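Tea tastes like plastic after a month of camping mugs, any fix?

Posted in Kitchen & Home

gumleaf_jo
Hi all, hoping someone clever can help. We've been living out of boxes since October while the kitchen gets done, and the good china is buried somewhere in the garage under 13 cartons marked MISC (my own fault, I know). So it's been plastic mugs for everything. Fine for the kids' Milo, but my tea now has this weird stale flavour, and I can't tell if it's the mugs, the kettle or the water at the rental. I drink black tea with a splash of milk, 7 or 8 cups on a bad day. I've washed everything twice. What should I try first?

Stastell
Could be any of the three, so split them up. Boil the kettle, pour some into a glass bowl, let it cool and taste it plain. If it's horrible, it's the kettle or the tap. If it's fine, blame the mug.
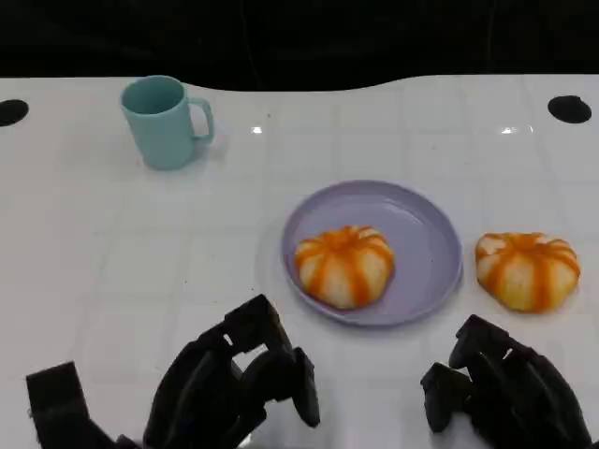
For the mugs I'd go bicarb before anything else. A heaped teaspoon in each, top up with warm water, leave them overnight and give them a good scrub in the morning, especially up under the rim where you drink from. Tea stain hangs on to smells like you wouldn't believe! Then dry them upside down on a rack with a bit of air under them. I used to stack mine damp in the cupboard and they came out smelling like an old esky every time. Oh, and skip the lemon dish liquid for a while, I swear I can taste it in my Sunday cuppa.

butura77
just buy a new mug, they're 2 bucks at the op shop

Kinance
Agree with Stastell on the taste test, but my money's on the kettle. Have a look inside for white crusty bits. If there are any, half water and half white vinegar, bring it to the boil, let it sit for an hour, then boil and tip out plain water until the smell's gone. Don't forget the little filter in the spout if yours has one, mine was disgusting.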